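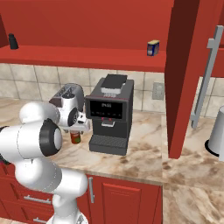
로봇 팔, 사기 전에 부엌부터 그려 보세요
플릴렌(Plilen) 주방 자동화팀 구매 담당자 인터뷰

"견적서를 받고 제일 먼저 한 일이 뭐냐고요? 덮어 뒀어요." 플릴렌에서 장비 예산을 짜는 구매 담당자는 이렇게 말하며 웃었다. 공유 주방을 운영하는 이 회사는 내년에 로봇 팔 2대를 들이기로 하고, 7월부터 시뮬레이션으로 배치를 검토하고 있다.

"예전 같으면 사양표를 비교하고 바로 발주했을 거예요. 그런데 이번엔 가상 부엌을 먼저 만들었거든요. 조리대에 토스터랑 커피 머신을 올리고 팔을 세워 보니까 질문이 쏟아지는 거예요! 팔꿈치가 접힐 때 서랍은 열리나? 상부장 밑으로 손목이 들어가나? 작은 캔 하나 집는 데 옆 기계를 얼마나 비켜 줘야 하나? 이런 건 카탈로그에 안 나와요."

팀이 검토한 배치안은 모두 48개. 그중 19개는 문이나 서랍과 동선이 겹쳐 일찌감치 빠졌다. 남은 안을 놓고 조리 담당자들과 화면 앞에서 오래 이야기했는데, 그 시간이 가장 즐거웠다고 한다.

"조리하는 분들이 보는 눈이 달라요. 저는 팔 길이만 보고 있었는데 '행주는 어디에 걸어요?' 하시더라고요. 그래서 청소 공간을 따로 잡았죠. 예산표에도 한 줄이 늘었고요."

예산 이야기가 나오자 목소리가 더 커졌다. 처음 예산표에는 본체와 그리퍼뿐이었다. 지금은 설치대, 전기 공사, 안전 점검, 예비 부품, 직원 교육비가 모두 들어 있다. "본체값만 보고 결재를 올리면 나중에 꼭 다시 올려야 해요. 저도 예전에 세척기 살 때 그랬어요(배관 공사비를 빼먹었죠). 그리퍼는 소모품도 있으니까 3년 치를 같이 물어보세요. 업체도 그래야 제대로 답을 줘요."

구매와 임대 사이에서는 아직 고민 중이다. 첫 대는 호스티트데일(Hostitdale) 지점에 임대로 들이고, 나머지 한 대는 써 본 뒤에 구매 여부를 정하는 쪽으로 기울어 있다. 사내에서 '문(Moon)'이라고 부르는 이 계획의 예산안 마감은 10월 19일이다.

시뮬레이션만 믿어도 되느냐고 묻자 고개를 저었다. "조리대가 살짝 기울었거나 바닥이 미끄러운 건 현장에 가 봐야 알아요. 그래도 줄자만 들고 갈 때랑은 비교가 안 되죠. 뭘 재야 하는지 알고 가니까요."

비슷한 구매를 준비하는 곳에 권할 것이 있는지도 물었다. "시킬 일을 딱 하나만 먼저 정해 보세요. 저희는 조리대 위 물건을 집어서 옮기는 일로 시작했어요. 소박하죠? 그런데 그걸 정하고 나니까 필요한 팔 길이도, 들어야 할 무게도 금방 나왔어요. 커피는 당분간 사람이 내릴 겁니다. 다음 주에는 제몰리(Zemolley) 쪽 설치 기사님과 콘센트 위치를 보러 가요."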